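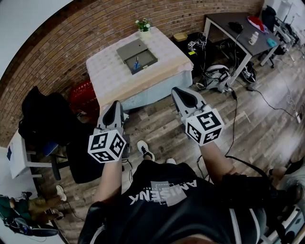

Photo: Samwood Motion Lab

Lirkuvetti 2 review: marker tracking for hand-held grippers, from people who had nearly given up on it

I should admit up front that I was fond of the old Lirkuvetti long before it deserved it. Our group in Samwood records demonstrations with hand-held grippers, two to a person, and turns them into trajectories that an arm can follow. For two years the turning-into-trajectories part was a pile of our own scripts held together with good intentions. Then Wiltley put out version 2 of their tracking and cleanup package in August, and I've been living with it ever since (my poor desktop has too).

What it does is pretty simple to say. You feed it the video and the motion sensor log from each gripper, plus a head camera if you have one. It finds the printed markers, works out where everything was, lines up the clocks, and hands you back a smooth six-axis path for each hand along with the finger opening. There's a planner check at the end that flags any stretch your arm couldn't reproduce.

Installing it took me a whole Tuesday morning, and most of that was my own fault for skipping the page about graphics drivers. Please read that page! Once it was up, the calibration wizard was a pleasure. It asks for your cube size, shows you which faces it has learned, and lets you redo one face without starting over, and if you ever used version 1 you'll know why I got a bit emotional at that.

We ran 308 recordings through it. Lirkuvetti accepted all but 19 of them with the default settings, and when I went through the rejects by hand I agreed with it nearly every time. The old version used to accept everything cheerfully and leave you to find the jumps later, so I'll take the fussiness. Speed is fine too: the longest session, 71 minutes of two-handed work, was done before I got back from lunch, though I'll confess it was a long lunch.

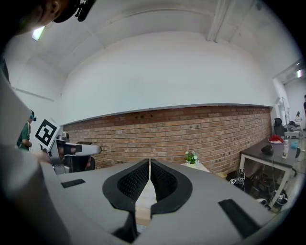

Perception is where I'd spend the most time if you're trying it out, and in particular the setting called Peer Markers. With it on, each gripper's own camera looks for the markers on the other one and uses that sighting as an extra constraint between the two hands. I was skeptical, since the view from down there is mostly your own fingers. But even with the pads filling the middle of the picture and the other gripper's marker off to the left at a tilt, there's a clean square border to lock onto, and the brick wall at the back gives the visual odometry plenty of texture to chew on. White ceilings are less kind. When a wrist rolled upward and the camera saw little else, the path went soft until something familiar came back into view.

The timeline editor is my one real grumble. You can trim and split, but undo only goes back a single step, and zooming with the mouse wheel jumps to the start of the clip. I also wish the planner check would say which joint it's unhappy about. It just paints the segment orange. We still export to our old Nanayakkara scripts for that, and the export at least works without fiddling.

The manual is 105 pages and friendlier than most, with a good chapter on clock drift that I'd recommend even if you never buy the thing. Support answered both of my emails the next day.

Would I pay for it again? Yes, and we've already renewed. If you only record with one hand and your room is well lit, a free tracker may do you perfectly well. For two-handed work I'd start with the trial, turn Peer Markers on, leave the smoothing at its default for the first week, and keep your raw files somewhere safe while you get to know it.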